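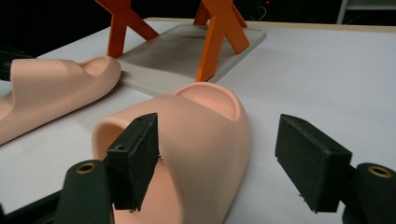

The Man Who Listens to Bunkers

By the time I find the greenkeepers' shed at Cusness it's ten to six in the morning, I've walked past it twice, and Benjie Bautista has already raked four bunkers. He hands me a mug of tea with a tee peg in it for a stirrer and tells me to get in the buggy. I get in the buggy.

I should say that I'm a dreadful golfer. I play off 28 on a kind day and I've spent more of my life in sand than most donkeys. So when the magazine asked who I'd like to shadow for a morning, I didn't want a touring pro or a swing coach. I wanted whoever was responsible for the bunkers, so I could look him in the eye.

Cusness has 69 of them (the card says so on the back, rather proudly) and until a couple of winters ago they were in a terrible state. Members called the one on the seventh the Duck Pond. After any proper rain the pump had to come out, and the sand that was left behind had gone grey and set like old porridge.

"You'd rake it and it would look lovely," Benjie says, bumping us down past the third green. "Then you'd stand in it and your boot would stop dead. Half an inch of sand, then clay."

The rebuild was drawn up by Simin Bakhtiari, who came to golf by way of land drainage and still talks about water as if it were a slightly cunning relative. Her first move was to close 12 bunkers altogether for a season and do nothing but watch where the puddles formed. Some of the members were furious! One wrote her a four-page letter. She has it in a drawer, she tells me when I ring her later, and she thinks he made a couple of decent points about the fifteenth.

What she found was that a lot of the old drains ran uphill. Only slightly, but water isn't fussy. The new ones fall towards the burn, and the faces have been brought down so the sand stays on the slope after a storm and doesn't end up in a heap at the bottom. The liner went in by hand, the sand came by barge and then by trailer, and the whole job used 189 loads of it. Benjie drove most of those. He doesn't recommend it for your back.

We stop at the Ní Mhurchú, a deep brute of a thing on the left of the eleventh, named after a lady captain who is supposed to have taken nine in it and then gone in for lunch without a word. Benjie climbs down, crouches, and scuffs the sand with the heel of his hand. Then he does it again with his head on one side. He's listening, he says. Dry sand hisses, good sand sort of crunches, and if it goes quiet there's water sitting underneath.

I have a go. I hear sand.

He lets me rake it, though – backwards, walking out as you go, with a Biltwood rake nearly as old as I am that he won't let anyone replace. It takes me ages. When I've finished he looks at it for a bit, says "Not bad," and does the far side again himself.

Back at the shed his spaniel, Rusa, is asleep on the seed bags and the first fourball is on the putting green, complaining about the wind. I ask Benjie whether he plays much himself. Most evenings from April on, he says, usually just the back nine. And the bunkers?

"Oh, I stay out of those," he says, and goes to fill up the mower.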